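Publish the Outage Log Before Raising the Tariff

The provincial council in Istley will vote in September on a new electricity tariff. The draft raises the household rate in two steps and ties the second step to "improved service." It does not say what improved service is, who measures it, or what happens if the measurement comes out badly. I think the council should not vote on the draft in its present form. My reasons have to do with records more than with prices.

The current rate does not cover the cost of the power. I accept the utility's figures on that point. Fuel is bought at one price and electricity is sold at a lower one, and the province makes up the difference from a budget that also pays for clinics, schools and roads. A tariff increase of some kind is justified. People who say otherwise are asking for the subsidy to continue and should say which other budget line they would cut.

The difficulty is that customers are being asked to pay for hours of supply, and the province keeps no public record of hours of supply. The utility publishes generation at the Clestlow plant, in megawatts, once a month. Generation is a number about the plant. It says nothing about which feeders were live, for how long, or at what voltage. A district can sit dark through an evening in which the plant ran at full output, and the monthly bulletin will show a good month. 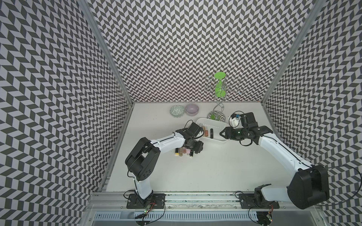
Each substation does keep a log. The duty operator writes down the time a feeder is opened, the time it is closed, and a reason code. The codes are short: planned work, fault, load shedding, instruction from dispatch. Where these logs have been read in full, the fourth code is the interesting one, as it covers any case in which someone telephoned and asked for a feeder to be switched. No name is required next to it. The logbooks are stored at the substation for a year and then sent to the regional office, where access requires a letter from the director.

The Ciltach district shows why this matters. Residents there complained last summer that they were receiving fewer hours than the neighboring district, which has the same class of feeder and a similar number of households. The utility replied that load shedding was applied equally. Both statements could be checked in an afternoon against the logs of two substations. The logs were not released, the complaint was closed as resolved, and the protest that followed blocked the highway for most of a day. The police report treats the protest as a public order matter. I would treat it as a records request made by other means.

The draft tariff makes the situation worse in one respect. It exempts feeders classed as "essential," and it lets the utility assign the class. Hospitals and water pumping stations belong on that list. The list attached to the draft has 60 feeders on it, and the annex does not describe what they serve. Some plainly run through residential streets where no hospital or pump exists. If a street is on an essential feeder because of who lives there, every other customer is paying for it in hours. If there is a good technical reason, such as a shared line that cannot be split, the annex can state it in one sentence per feeder.
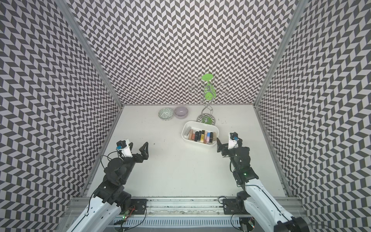 The usual objection is cost. Automatic recording at every substation would need meters, communications and staff, and the utility says it has no money for them. That is a fair objection to automatic recording. It is a weak objection to publishing what is already written down by hand. The log pages can be copied and posted at the district office every week. Typing them up would be better, and a clerk can do it, but posting the pages is enough to start. The utility already issues 300 pages of printed notices a month on unpaid bills.

The second objection is security. Officials argue that a public record of switching would tell hostile groups when areas are dark. Residents of those areas know when they are dark, and so does anyone standing on a hill. A delay of seven days removes whatever is left of the concern.

The third objection, heard less often in public, is that the logs are unreliable and would embarrass the operators. This may be true. Times are sometimes rounded to the hour, and some shifts are filled in afterward. But unreliable logs are a finding in themselves, and a tariff tied to service cannot be administered without reliable ones. It is better to learn this before the first step of the increase than after the second.

There is also the matter of the Tefera contract, which provides for 500 kilovolt-ampere transformers for the older districts. The council approved the contract without a published delivery schedule. Some units are in place. Others are described as "allocated," a word that has no meaning in the contract text. A transformer is a large object with a serial number, and a list of serial numbers with locations would settle the matter. The same reasoning applies here as with the logs: the information exists, it costs little to release, and its absence is read by the public as proof of theft whether or not any theft took place. 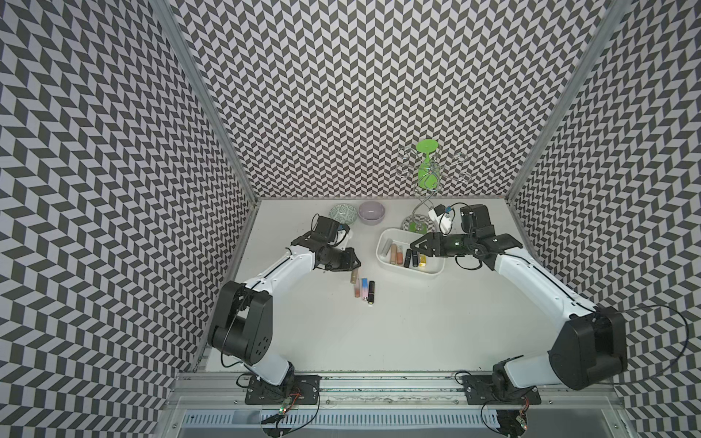

I would ask the council for four amendments. The draft should define service as hours of supply per feeder per week at a stated minimum voltage. It should require weekly posting of the switching logs, with a delay of seven days, and a name beside every instruction from dispatch. It should require a one-line justification for each essential feeder, reviewed each year by a body outside the utility. And it should suspend the second step of the increase in any district where the defined hours are not met for three months in a row.

None of these needs a new law. The council has the authority to attach conditions to a tariff, and it did so when it set the water rate. The wording used then can be adapted with few changes, including the clause on penalties, which was drafted and then never applied. Whoever prepares the amended text should find out why it was not applied and close that gap, because the electricity tariff covers more households and involves more money.

The public comment period is open until the end of the month. Comments have to be submitted on paper at the council office in Istley, in two copies, with the feeder number from the top of the bill.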